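Print this page | E-mail this to a friend

Search Clerneo Help ... Go All topics This topic only

Moving into one room at my sister's, what do I do with all the small stuff?

Asked by Donnie Buchanan, January 27, 2023
Viewed 1,649 times

Giving up my apartment in Morrison and going to my sister's spare room, probably till September. Room is small. One closet, no shelves, radiator under the window so nothing can go there. Big things are handled, couch is sold, bed stays with the new tenant.

Its the small stuff killing me. Cables, batteries, sewing things, my daughter's jewelry and hair things (she's with me every other week), pens, receipts, keys to who knows what. I have 2 weeks. Do I box it all and sort it there, or sort now? Also is it worth paying for storage? Place by the highway wants $135 a month for the smallest unit, seems like a lot for junk drawers.

2 answers

Answer from budora_lane

Sort now. Boxes you don't sort before you move stay shut for years, I still have one from Sokow with a phone charger for a phone I dont own.

Skip the storage. You'd pay more in a few months than the stuff is worth.

Answer from Bjartur Vídalín

Did nearly the same move last fall, three bedrooms down to one. Agree on sorting first but do it by kind, forget going room by room. All the cables in the place in one pile, then all the batteries, and so on. You find out fast you own up to 14 of the same cable. Keep two of each. Tape a scrap of paper round the good ones and write what it goes to, you will not remember.

Papers: one folder for the current year, one for taxes, anything with an account number on it gets shredded. Don't read old letters while you're doing it, lost a whole evening to that. Keys, try every one in every lock before you hand the apartment back. What doesn't fit anything goes to the landlord or in the trash.

Kid's things are harder because you can't decide for her. I tried and got in real trouble over a hair tie. What worked for us was a shallow box lid on the bed, everything laid out flat so she could see it all at once, then she picks. Clips, the bead bracelets, that neon green bangle, the barrette with the little spikes, all of it together. If it doesn't fit in the lid something has to go, her choice which. And flat matters, if you throw it in a bag the beaded stuff tangles up with the elastics and you're picking at knots on moving day.
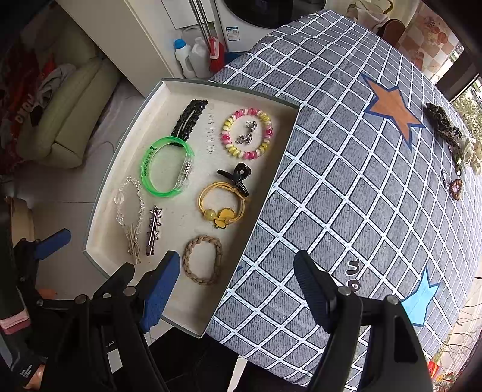

Storage, I'd say no too, with one exception. If your sister's basement is damp and you've got photos or anything with cloth, maybe a month or so while you find somebody dry to leave them with. Ask her first what she's ok with in the hall closet. We never asked and it was a sore point till spring.

Last thing, pack one bag like you're going away for the weekend. Toothbrush, meds, charger, sheets, can opener. That one rides up front with you. Everthing else can wait a day or two.

Comment from Donnie Buchanan: Thanks both. Started on the cables tonight, found three remotes and no TV they belong to. Basement's dry, she says, so no storage. Will let my daughter do her own box when she's here next week. Anyone know if the thrift store takes sewing patterns if the envelope's ripped?

Comment from budora_lane: ours does if all the pieces are in there. Put it in a ziploc and write the size on. Call ahead tho, they stop taking donations when the back room's full

Contact us | Copyright 2023 Clerneo Help | Back to top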